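Break room table check – Furkover building, May

Table top – OK. Few tiny specks, I'd wipe it anyway.
Hot drinks – see comment.

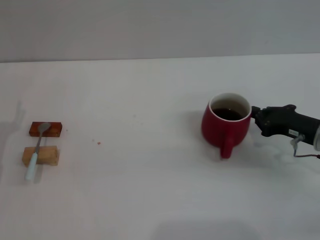

Item 2: red mug, dark drink, two wooden blocks on the left

Comment: fill level is fine, there's white showing above the drink! I still want lids by the laptops, please.

Loose cutlery – one spoon, near the edge. Move it in.

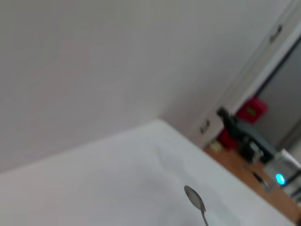

Sheet 2
Cabinets and doors – I didn't get to the hinges, so that's open for next time.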